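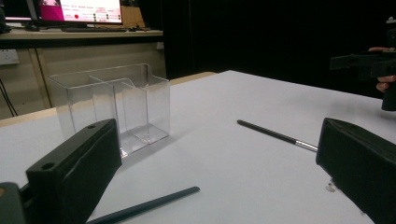

The Vedari two-compartment organizer on a white tabletop, with two of the thin items used in the fit check.

The Vedari is a clear acrylic box with an open top and one fixed vertical divider. The divider sits off center, giving a large compartment and a narrow one. There is no lid and no insert. I bought mine in February to replace a Skimatine tray whose corners had crazed.

Wall thickness is modest. Pressed at the middle of the long side, the wall flexes slightly and returns. The joints are bonded, and on my unit the bond line is free of bubbles except for a short run at the base of the divider. The edges are polished enough to handle without snagging a cloth.

Fit: the narrow compartment took 30 pens standing, at which point removing one meant lifting its neighbors. The large compartment took 44 with space left over for a roll of tape. Slim pens lean to the side when either section is under half full. A second divider would fix this, but Vedari does not sell one separately.

Stability is adequate. Loaded on one side only, the box stayed upright through normal desk use. The base has no feet, so it slides on a smooth top when bumped. Four adhesive pads cured that.

Clarity is good, and it shows dust and fingerprints accordingly. Wash with mild soap and a soft cloth. Avoid alcohol wipes.

Compared with the Charpentier model, which has three equal sections, the Vedari holds large markers better and short items worse. Erasers and clips end up on the bottom of both.

Rating: 70 out of 100. Points lost for the bare base and the fixed divider.

Tomoyo Ishida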